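Handout 4: Learning Two-Arm Tasks from Demonstration
Notes by Yulan Jia

Last week we left the Nunstead method looking good on paper, where most methods look good. Behavior cloning copies what the demonstrator did in each state. The trouble starts in states the demonstrator never reached, and a cloned policy finds those with real talent.

Action chunking helps. Predict 20 steps, run them, look again. Small errors get fewer chances to pile up, though the arm is now committed to its opinion for longer. Charbonneau calls this "smoothness." The Trurnov reading calls it something ruder.

Two arms make the action vector twice as long and the data more than twice as annoying to collect. Note that clutter is part of the problem: a policy trained on a bare table has learned, among other things, the table.

For Monday: read the Stulgate chapter, skip the proof, and come with one failure you would expect from a chunk that is too long — and one from a chunk that is too short.

Same table, one arm holding a cup in the first:
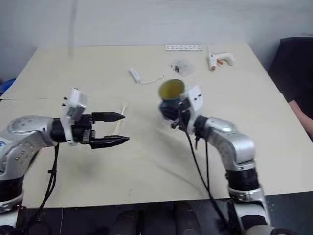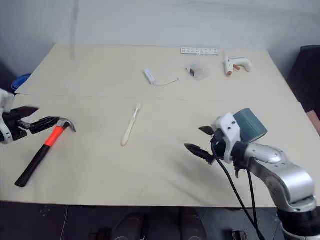 Course Notes, Vol. 2, No. 4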